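Rechercher sur le site Rechercher OK

17 mai 2020
Par Rania Karam

Confier une corvée à une machine : mode d'emploi pour gens patients

Chaque fois que je dis à table que je m'occupe de bras robotisés, quelqu'un me demande quand ils feront la vaisselle. Je réponds « bientôt » depuis assez longtemps pour que ma belle-famille ait acheté un lave-vaisselle. Voici donc la méthode que nous suivons à l'atelier Obeidat pour savoir si une corvée peut être confiée à deux bras, et combien de soirées vous allez y laisser. Elle vaut pour la maison comme pour un poste d'emballage. Elle suppose que vous avez déjà deux bras montés, des pinces qui se ferment et un logiciel qui enregistre ce que vous leur faites faire. Le reste s'apprend en râlant.

Choisir la corvée

Prenez une feuille et notez ce que vous faites de vos mains pendant une journée ordinaire. Barrez tout ce qui demande de se déplacer. Barrez ce qui coule. Barrez ce qui brûle. Il vous restera des choses modestes : fermer une boîte, trier des vis, poser un objet dans un étui, démêler.

Démêler est un excellent candidat pour apprendre l'humilité. Une chaînette, un collier, un porte-clés qui a passé l'hiver au fond d'un sac : un enfant de six ans s'en sort en tirant la langue. Pour un bras, c'est un objet qui change de forme dès qu'on le touche et qui se cache derrière lui-même.

Si c'est votre premier essai, commencez plutôt par ranger une boîte en carton. Vous viendrez à la chaîne quand vous aurez besoin d'être déçu.

Découper le geste

Faites la corvée vous-même, lentement, et dites à voix haute ce que font vos doigts. On se sent idiot pendant deux minutes, puis on découvre qu'on triche. Pour une chaîne emmêlée, on croit « tirer sur un bout ». En réalité on la soulève, on la laisse pendre, on la secoue un peu, on pince ailleurs, on souffle, on recommence. La pesanteur fait une bonne partie du travail et ne demande pas à être payée.

Écrivez ensuite le geste en étapes que la machine peut tenter :

1. Saisir l'amas avec une pince et le lever au-dessus de la table.
2. Approcher la seconde pince d'une partie qui dépasse.
3. Pincer, écarter de quelques centimètres, s'arrêter.
4. Si ça résiste, relâcher d'un côté. Surtout ne pas tirer plus fort.
5. Reposer à plat et regarder.

L'étape 4 est celle que tout le monde oublie. Ayman Haddad l'avait oubliée aussi, et nous possédons désormais deux moitiés d'un bracelet qui n'était pas à lui.

Préparer la table

Fixez les deux bras du même côté du plan de travail, assez écartés pour que les coudes aient de la place, assez proches pour que les doigts puissent se rencontrer au milieu. Faites-les se rejoindre à vide, à petite vitesse, avant d'y mettre quoi que ce soit. Si les poignets se heurtent, vous voulez le savoir maintenant.

Les câbles ensuite. Ils doivent suivre chaque bras avec assez de mou pour aller jusqu'au bout du mouvement. Trop courts, ils retiennent la pince au pire moment ; trop longs, ils balaient la table et emportent les petites pièces. J'ai vu un câble trop généreux faire tomber un pot de rondelles, ce qui nous a fourni une deuxième corvée à étudier.

Pour le décor, résistez à l'envie de tout peindre en blanc. Un système qui n'a connu qu'une table blanche sera bouleversé par votre cuisine. Un plateau veiné, un papier peint à fleurs, quelques objets sans rapport avec la tâche : l'intérieur des gens ressemble à cela, et un robot qui perd ses moyens devant des fleurettes ne servira pas à grand-chose chez ma tante.

Montrer, encore et encore

Guidez les bras à la main ou par télécommande, selon votre installation, et enregistrez. Nous visons 100 démonstrations avant de nous autoriser une opinion. Changez la position de départ à chaque fois, et l'ordre des pinces de temps en temps. Gardez aussi les essais où vous avez hésité puis rattrapé le coup : ils apprennent à la machine que rater un pincement n'est pas la fin de l'histoire.

Jetez en revanche ceux où vous étiez agacé. Cela se voit dans les courbes. Anas Rizk prétend reconnaître mes enregistrements d'après dix-huit heures rien qu'au tracé du poignet, et j'ai cessé de le contredire.

Ne faites pas tout d'une traite. Une petite série, une pause, une autre série. Au bout d'une heure on prend des raccourcis, et le robot les apprend avec beaucoup d'application.

Noter sans s'attendrir

Décidez avant le premier essai autonome de ce qui compte comme réussi, et écrivez-le. Chez nous, pour la chaîne : elle est posée à plat, on peut la suivre du doigt d'un bout à l'autre, et personne n'a touché la table. Sans cette phrase, vous accorderez des demi-points. J'ai accordé des demi-points. Un soir j'ai noté « presque » devant un nœud gros comme une noisette.

Hanan Geagea, qui tient nos carnets, n'accepte plus que trois mentions : fait, pas fait, interrompu. La colonne « remarques » est libre, c'est là que va la littérature.

Quand ça coince

La pince se ferme à côté. Vérifiez l'étalonnage avant d'accuser l'apprentissage. Neuf fois sur dix, quelqu'un s'est appuyé sur un bras en rattrapant son café.

La pince tient, puis glisse. Le métal fin n'offre presque rien à serrer. Essayez un autre angle, ou un autre revêtement de doigt. Serrer davantage revient à l'histoire du bracelet.

Les deux bras attendent. Chacun a appris que l'autre commençait. C'est une scène assez touchante, qui peut durer. Reprenez une dizaine de démonstrations où la même main ouvre toujours la séquence.

Le nœud grossit. Arrêtez, reposez, reprenez au début. Valable aussi pour les humains.

Alors, elles savent faire ?

Ranger un objet rigide dans une boîte, à une place à peu près connue : oui, et j'en confierais volontiers une demi-journée à la machine. Plier un torchon : oui, si vous n'êtes pas pressé et que le torchon est de bonne volonté. Démêler une chaîne : cela dépend du nœud, de la lumière et, je le soupçonne, de la présence de visiteurs. Sur un poste d'emballage, les pièces se ressemblent et on peut éclairer comme on veut — l'affaire est mieux engagée qu'à la maison, où les objets n'ont reçu aucune consigne.

Quant au temps gagné, faites le calcul avec franchise : comptez les heures de démonstration, l'étalonnage, et celles passées à chercher sous l'établi un maillon de deux millimètres. Nous reprendrons le sujet en août avec les couverts. Ma belle-famille est prévenue.

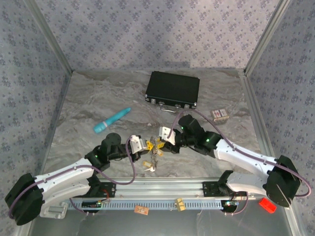 Démêlage d'une chaînette à deux pinces, sur le plateau veiné.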